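Print this page | E-mail to a friend

How many kitchen examples before the arm learns to move a dish?

Posted by Drikola, 17 April 2025

Hello all. I am gathering examples for a learning system which should pick up small dishes on a kitchen counter and put them back in another place. I guide the arm by hand control and each try is saved as one example. Since October I have 468 of them, all made on the same counter, with a round green dish on a cutting board.

My difficulty is that I do not know when to stop. One guide I have read says 100 is enough for one simple task, another says 3,000. Also I am not sure if I should clear away the canisters and the toaster oven at the back and the side, or leave them where they are. At the moment I leave everything.
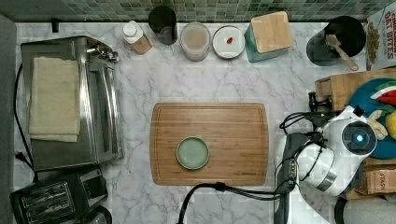 Villalobos wrote that the number matters less than how different the examples are from each other. If the dish starts always on the left half of the board, the system learns to go to the left half, and 2,000 of the same will not repair this. Make a small plan before each session: dish left, dish right, dish off the board, dish turned or swapped for another one. Leave the canisters, but move them a little between sessions. I would also keep 50 tries apart and never train on them, otherwise you cannot judge anything. And please write down which tries were failed. I mixed mine together in the beginning and had to watch nearly all of them again, which took me two weeks.

E-mail this answer

Meltus

More is better. Just continue.

E-mail this answer

Stakora

I agree with the first answer, only one addition. Look at your own speed. When I was tired I made long pauses above the dish, and afterwards the arm made the same pauses, sometimes it stopped there completely. Now I do short sessions and I delete every try in which I hesitated. For the number, train once with what you have already and see in which positions it fails. Then record only those positions and train again.

Print this page | E-mail to a friend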